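**Nomination petition: does the filing deadline move if the clerk's office is closed?**

Ewan Purves

I'm filing for a seat on the Leckie Township board. The candidate packet says 2,232 valid signatures are needed, due by 5 p.m. on the last filing day in March. The county office in Drellitz closes at noon that day. Does the deadline roll to the next business day, or is noon the real cutoff? I have 2,482 raw signatures across 3 binders and would like to keep collecting.
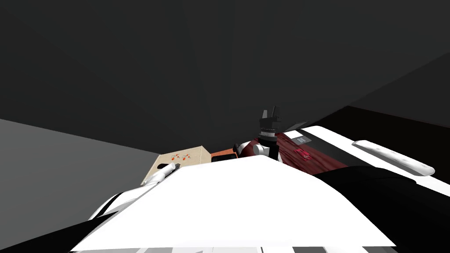

Morag Sutherland writes that closing early and being closed are treated differently in most election codes. A full-day closure or legal holiday may extend a deadline; a short day often does not. Look for the "computation of time" section in your state's code, then get the clerk's reading in writing.

She adds that 250 extra signatures is a thin margin. Duplicates, old addresses and unregistered signers can easily remove 12 percent, and that would put you under.

**Kuline**

Just file in the morning. Ours took a petition at the counter in Vorar after hours once but I wouldn't count on it. Check if they want the pages numbered too, mine got sent back for that.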